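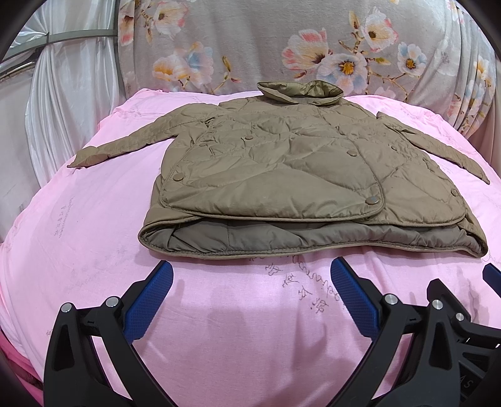

La empresa textil Balogh comunicó el 7 de febrero de 2026 los resultados de su programa de ensayo de durabilidad en prendas acolchadas, desarrollado en el laboratorio de Rakthorpe. El estudio evalúa la pérdida de espesor del relleno sintético tras ciclos repetidos de lavado y secado doméstico, un parámetro que hasta ahora la compañía solo medía en muestras planas sin costura. Las pruebas se hicieron sobre prenda terminada, con la construcción más extendida en el segmento de entretiempo: tejido exterior de nailon ligeramente brillante, acolchado en rombos, cuello alzado y forro liso más oscuro, como en la chaqueta verde oliva tirando a caqui de la fotografía. El relleno es fibra de poliéster hueca en napa continua, con una densidad superficial de 60 g/m² en las mangas y el cuerpo.

El protocolo contempla 33 ciclos de lavado por prenda, con medición del espesor cada tres. La lectura se toma en el centro del rombo y junto a la línea de puntada, con la prenda acondicionada durante 12 horas en atmósfera controlada. Se ensayaron 400 unidades, repartidas entre dos tamaños de rombo y dos tipos de hilo.

El informe señala que la pérdida de espesor no es uniforme. En el centro de la celda la napa se compacta durante los primeros lavados y después se estabiliza. En la zona contigua a la costura el comportamiento es distinto: la fibra tiende a desplazarse hacia el interior del rombo y deja una franja perimetral de menor aislamiento. El efecto es más acusado en el rombo grande, donde la distancia entre líneas de puntada permite mayor migración. En el pequeño la napa queda mejor sujeta, aunque la mayor longitud total de costura reduce el aislamiento inicial de la prenda.

La variable con más peso resultó ser el secado. Las unidades secadas en tambor a temperatura baja conservaron más espesor que las tendidas en horizontal, siempre que el ciclo terminara con una fase de enfriamiento en movimiento. Las secadas en tambor a temperatura alta mostraron los peores valores de todo el ensayo, con apelmazamiento irreversible en la zona de los puños y en el bajo delantero, donde coinciden varias capas de tejido y la humedad residual tarda más en evacuarse.

Según Şengül Ateş, responsable técnica del laboratorio, los datos obligan a revisar las instrucciones de conservación de las prendas de esta gama. «El símbolo de secado en plano se adoptó por prudencia, a partir de ensayos con tejido sin confeccionar. En prenda acabada, el secado en tambor a baja temperatura recupera volumen y el secado en plano no», indica. Ateş añade que la recomendación no se extiende a los rellenos de pluma, que siguen otro protocolo.

El segundo bloque del estudio se ocupa del plegado. Una parte de las muestras se almacenó comprimida al vacío y otra doblada sin presión, ambas durante el mismo periodo. Las comprimidas recuperaron su espesor de forma incompleta a las 12 horas de abrir el envase, y en varias de ellas el pliegue siguió marcado en el tejido exterior. Las dobladas sin presión no presentaron diferencias apreciables frente a las colgadas. El laboratorio no ha cuantificado aún el efecto de la compresión repetida, que quedará para una fase posterior.

En cuanto al hilo, el poliéster de filamento continuo dio mejor resultado que el hilado de fibra cortada. Con este último se registró mayor paso de fibra de relleno a través de los orificios de la aguja, visible como pelusa sobre la cara exterior. El informe recomienda aguja de punta redonda fina y una tensión inferior a la habitual, además de revisar el calandrado del tejido en su cara interna. Los cierres de presión se inspeccionaron al final de la serie. La incidencia más frecuente fue el desgarro del tejido en el perímetro del remache cuando faltaba la entretela de refuerzo.

Balogh aplicará los cambios en la producción que se confecciona en la planta de Vernwood. Las modificaciones anunciadas son la adopción del rombo pequeño en mangas, el mantenimiento del grande en el cuerpo, la sustitución del hilo y el refuerzo obligatorio bajo cada cierre. La etiqueta de composición y conservación se rediseñará en consecuencia. Las prendas ya distribuidas conservarán la etiqueta actual, sin retirada ni cambio de instrucciones.

El proveedor de napa, Jilgate, ha confirmado que entregará una variante termofijada con mayor proporción de fibra de unión. Esta variante pasó una prueba preliminar en diciembre, con un número reducido de muestras, y mostró menos migración junto a la costura a cambio de un tacto más rígido. El material no se incorporará a la producción hasta completar la serie de 33 ciclos.

La compañía no ha detallado el efecto de las modificaciones en el coste unitario. El informe técnico completo, con las tablas de espesor por posición y ciclo, se facilitará a los distribuidores que lo soliciten al laboratorio de Rakthorpe.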